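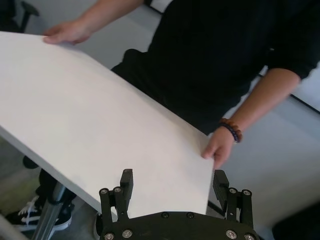
I spent a day in October at Nartey, a small outfit that collects examples for teaching robot arms how to take things from people, and I have been boring my friends with it ever since. My host was Sushil Shukla, who runs the collection floor and talks very fast. When I came in they were on flat stuff, which I'd have guessed was the easy part of the job. Wrong! A big white board, held in two hands with one corner down just above the gripper's fingers, gives the wrist camera almost nothing to look at except plain white, and the corner is the only bit the fingers can sensibly go for. Sushil told me the hands matter as much as the board does. They want all sorts of hands in there, sleeves up, sleeves down, bracelets left on, because the system is supposed to cope with whoever happens to be standing there.

Every try gets recorded as one example, start to finish. Somebody offers the object, somebody else steers the arm, and afterward a third person sits at a screen and marks where the fingers should have closed. The marking is done in a program they call Trosska, and it has the ugliest orange buttons I have ever seen on a computer. I got to mark 9 of them myself. I was slow and I put the closing point too early on almost every one (apparently all visitors do that, you see the fingers get near and your thumb just goes).

The target for flat objects is 400 good examples, and they were at 276 when I sat down. A "good" one doesn't have to be a clean grab, by the way. They keep plenty of misses, as long as the miss is labeled properly and the arm was really trying. What gets thrown out is stuff like a dropped recording, or the person letting go before the steering person was ready. I asked if throwing out a take hurt after all that standing about and Sushil just laughed and went to get coffee.

I had a go at steering too! You hold a handle with a trigger and the arm copies you, a hair behind, so you end up chasing your own hand. My shoulders were sore after six tries. The regulars swap jobs every half hour, and I see why.

Lunch was at Olow, the noodle place across the parking lot, very good, get the one with peanuts. In the afternoon we looked at what they're planning next, a set of soft things like towels and bags for a customer called Gusport, and there was a long argument over whether a towel should be offered folded or dangling. I was on team dangling. They seemed to be leaning toward folded first.

If you want to visit, write to them well ahead and say which days you can do. Wear comfy shoes, and eat breakfast, the coffee there is strong enough to take the paint off a door. Sushil has said I can come back for the towels.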